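Home | Forum | Questions | Lighting | Heating | Windows | Log in

Lighting > Dimmers and switches

Flicker and ghosting on dimmed pendant and brackets, older house

Print this page | E-mail this page

Asked by Ginevra Sala
June 6, 2019

I have a single lighting circuit feeding a kitchen and dining room that were knocked into one before we bought. The fittings on the dimmer are a brass pendant with three lamp holders and a pair of wall brackets with one holder each. All five take small Edison screw candle lamps. Until December they had tungsten filament lamps and dimmed perfectly well. I then changed all of them for 5 W Lilel LED candles, marked dimmable on the box.

Symptoms are as follows.

At full setting there is no visible fault. Below half, all five lamps flicker, fairly regularly, and the pendant is worse than the brackets. At the lowest setting two of the pendant lamps go out and the others stay lit. With the dimmer switched off at the push knob, one of the brackets continues to glow faintly. It can only be seen after dark.

The dimmer is a Wendt rotary, push on and push off, fitted when the circuit was rewired 13 years ago. The back of it is marked 26 W minimum and 200 W maximum. It is in a metal box in a plaster wall, with a second switch at the garden door, so two-way. There is no neutral in the box, only the live feed, the two strappers and earth. The house has a modern consumer unit and the circuit tested clean when we moved in.

I would like to keep the fittings and if possible keep the knob, as it matches the brass plates elsewhere. My questions are whether the lamps or the dimmer are at fault, and whether the glow when switched off means something is wired wrongly. I have tried swapping the lamps between holders. The glow stays with the bracket, but the flicker is the same whatever I do.
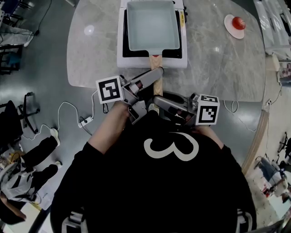 White-lined pan on an induction hob.

One more detail. The flicker does not change with other appliances. I have tried with the hob on and off, the washing machine on and off, and everything else in the kitchen unplugged.

3 answers

Answered by Gilles Rey

You have two separate faults and I would treat them separately.

1. Flicker and drop-out. Add up your load. Five lamps at 5 W each falls just short of the minimum on the dimmer, and that is at full output. The Wendt is almost certainly a leading edge type, given its age. It uses a triac, which needs a certain current through it to stay switched on for the whole of each half cycle. Tungsten lamps draw that current easily. LED drivers do not, and what they do draw comes in short pulses. Below half setting the triac drops out early in some cycles and you see that as flicker. The lamps that go out altogether at the bottom are simply the ones whose drivers give up first. Lamps from the same box vary enough for that.

"Dimmable" on the box means that the lamp will dim on a dimmer that suits it. It says nothing about yours. The lamp maker should publish a list of tested dimmers, so look for that first.

The cure is a trailing edge dimmer with a low minimum load, intended for LED. Most makers sell the module on its own, without the plate. I have used the Steltari module in plates of several makes. Check two things before buying: the thread and length of the spindle, so that your existing knob and plate can go back on, and that the module accepts two-way wiring. Some have a terminal for it and some do not. Check the depth of the box too. Old metal boxes are often shallow, and the LED modules can be deeper than what they replace.

Most of these modules have a minimum brightness adjustment. Turn the knob right down, then adjust until every lamp is lit and steady. Do it with the lamps at their normal temperature, after they have been on for a while. If you later change lamp make, do it again.

Do not go by the maximum figure on the old dimmer. It is a tungsten rating. On LED the usual rule is to allow a tenth of it, and on that basis yours is overloaded at the top end as well as underloaded at the bottom. It may have been stressed since the change, so I would not keep it for use elsewhere.

2. Glow when off. This is very common with two-way switching. The strappers run alongside a permanently live conductor, possibly for a long distance, and a small voltage is coupled across by capacitance. A filament lamp would never show it. An LED driver stores the charge and lets it go through the lamp. It is probably not a wiring error, but have it confirmed that the switch is breaking the live and not the neutral. If the neutral is being switched, the fittings stay live when off, and that must be put right whatever the lamps do.

If the wiring is correct, a snubber (a small capacitor and resistor in one housing) across live and neutral at the bracket will usually stop the glow. It goes at the fitting, where there is a neutral. You do not need one in the switch box.

Isolate at the consumer unit and prove dead before opening any of this.

Answered by Gaspard Arnaud

had same thing, put one old tungsten lamp back in the pendant and it all stopped, glow and flicker. uses a bit more electric but cost nothing as I had the lamps in a drawer

Answered by Mireille Brunet

Gaspard's method works for the reason Gilles gives: the tungsten lamp holds up the current and bleeds off the stray charge. It is useful as a test. As a permanent arrangement it has two drawbacks. The one lamp will dim at a different rate and look more orange than the rest, and when it fails the fault comes back.

I would add one point on the fittings. In old brass brackets the internal flex is sometimes very long and pushed up into the back plate, or it has been replaced and the earth left off. As the glow stays with one bracket, take that one down and look. Measure from the brass to the earth conductor in the wall with a continuity tester. I have found brackets with no earth at all on a circuit that had passed its test, because the test was made at the terminal block behind.

On the question of spindles, Wendt changed theirs at some stage, so measure yours and do not rely on the catalogue.

Comment from Ginevra Sala

Tried one tungsten lamp in the pendant as a test. Flicker gone at all settings, glow gone. Box depth measured and there is room. I will order the module and ask the electrician to check the live and the bracket earth when he fits it.

Print this page | E-mail this page

Previous question | Next question | Back to Lighting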